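We use cookies to keep you logged in. By continuing you accept our cookie policy.

Old names along the Platau shore
Posted in August by saltmarsh_kid 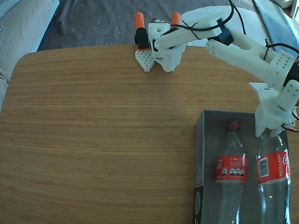
White arm on the wooden table.

saltmarsh_kid: Did you all know Follilville had a rope works before the ferry came? I walked the whole shore path this week and found the old boundary stones, 5 of them, still with the F for Fagerlund cut in the top!

tidewrack: Love this! My grandmother always said the works employed 400 people at its peak. She lived behind the chapel.

oldquay: 400 sounds high to me. The whole of Platau only had 2,000 people then, and half of them fished.

tidewrack: Women and kids were on the payroll too (spinning yarn at home), so I'm sticking with her number.

oldquay: Fair, but I'd want to see the wage books. Also, F could be Follilville.

saltmarsh_kid: Ooh, hadn't thought of that. The stones line up with the Fagerlund lease though, all 90 acres of it. Going back at low tide to check the one by the slipway!

Recent threads
Sirnesia lighthouse keepers
Which chapel burned down?
Platau ferry timetables wanted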